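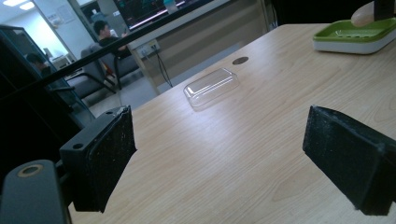 *The wooden table, Monday*

To: sekside-film
Re: Plurby — am I the only one who laughed?

Mostafa El Idrissi wrote:

> Saw "Plurby" last night at the Sekside and I'm confused by how quiet the room was. I laughed from the train station on. My sister didn't crack a smile until the wedding rehearsal and says the lead is a jerk who gets forgiven because he can cook. She may have a point? I also thought the first half hour moved like molasses, and I'm someone who will sit through anything with two people arguing in a kitchen.
>
> Three questions for whoever has seen it:
>
> 1. Did she know about the lease the whole time?
> 2. Is the brother supposed to be funny?
> 3. Who does the song over the credits? I couldn't read it, the lights came up too fast.
>
> Mostafa

Mostafa, you are not the only one! I saw it at the late show and I've been boring everybody I know with it ever since, so thank you for giving me an excuse to do it here. Spoilers below, all the way through, so if you have tickets for the weekend please go away and come back.

First, your sister. I see where she's coming from, and for the first 30 minutes I was on her side. He's rude to the waiter, he's rude to the florist, he takes a phone call during somebody's toast. If the movie thought this was charming I'd have walked out. But watch what the other people do when he talks. The florist charges him double. The waiter brings him the wrong soup twice, and the second time you can tell it's on purpose. The town has his number long before she does, and I loved that. Most romantic comedies make the whole world fall for the guy and leave the heroine to catch up. In this one she's the last person in Plurby to find out he's a pain, and then she's the first to find out he can be talked to.

> 1. Did she know about the lease the whole time?

Yes!! Or I'm fairly sure. Go back to the scene in the hardware store, where he's going on about the landlord and she's picking through the paint chips. She says "that's a nice building" before he has said which building. I missed it completely and only caught it the second time (yes, I went twice). After that the whole middle stretch plays differently. When she lets him win the argument about the parking space she already knows the lease is up in May and he'll be the one asking her for a favor.

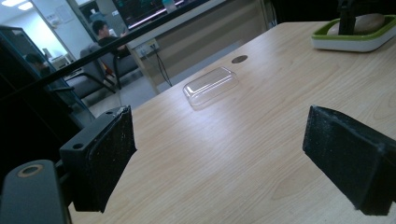
The plot is thin, and I don't think the director minds us noticing. Anyone who has seen two of these movies knows they'll end up on the ferry together, and knows there will be a misunderstanding with an ex right before it. I'm typing this at a table with a clear plastic container on it, and the wood grain shows straight through so that all you really notice is the bright line of the edges, and that's pretty much how the story works on me. I look right through it at the people. The argument over the borrowed coat has no business being in a movie about a restaurant lease, it doesn't move anything along, and I'd put it up against any scene I've seen this year. She keeps folding the coat while she yells at him. Then she hands it to him folded! He has no idea what to do with it, and neither does the camera, which just stays put until he leaves.

> I also thought the first half hour moved like molasses

OK, I'll give you this one, partly. The train station is great and then there's a long patch of people arriving at the hotel and saying who they are. I'd cut the aunt's first phone call and the entire business with the luggage. But please don't touch the breakfast, because the breakfast is where the brother gets his best moment, and that brings me to

> 2. Is the brother supposed to be funny?

I think he's supposed to be sad and everybody in the movie treats him as funny, him included. He's 39, he lives over the dry cleaner's, he tells the same joke about the bridge at three different meals. The first time people laughed around me. By the third there was a kind of groan, and then his face did something and the groan stopped. I don't know the actor at all. If anybody has seen him in something else, please tell me what, I'll watch it tonight.

The one thing I really didn't like was the boss. She's a stock dragon, clicking heels and all, and she gets a comeuppance involving a cake that belongs in a worse movie. They had a writer who could do the folded coat and they gave us a cake.

> 3. Who does the song over the credits?

The song is credited to Niludeo, and I only know because I stood in the aisle like a fool until the very end with my coat half on. No idea if it's a band or one person. The version in the movie is the slow one. There's a faster one with hand claps that I like less, but my kids like it more, so that's what we hear in the car now.

About the quiet room — which show were you at? The big house has 908 seats and I think comedy dies in there on a weeknight unless it's packed. I counted 24 of us at the late show, but they had moved it to the small screen upstairs, and we were loud. A man behind me said "oh, don't" out loud when she picked up the phone. See it upstairs if you can. It's on again Monday, and I'm trying to talk my wife into it, which would make three times for me, and I'm not sorry.

Does anybody have a theory about the ferry ticket? She buys one at the window, and he's holding two when they board. I've gone back and forth on whether that's a mistake or whether he'd bought his own pair that morning, before the fight. I want it to be the second so badly that I don't trust myself.

Ashraf El Khatib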